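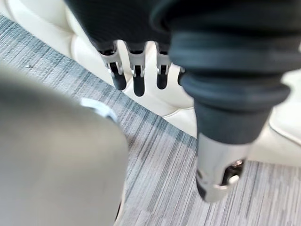
Black fingertips and silver joints, up close.

Okay, smoked salt people, I have news! Hetavard, the little spice shop I won't shut up about, is finally carrying Brovamero, the cherry-smoked flakes I've been ordering by mail for 2 years. Eight bucks a jar — cheaper than what I was paying with shipping, so yes, I bought three.

They put out 136 jars in February and I got there at opening, a little embarrassed to be first in line. I've already had it on fried eggs, popcorn and a sad tomato that really needed the help. Next up is caramel, if I don't eat all the cream first.

The shop says the plain Hellström flakes are staying on the shelf too, right next to the mustard seeds. More jars come in next month, and they'll hold one for you if you call ahead.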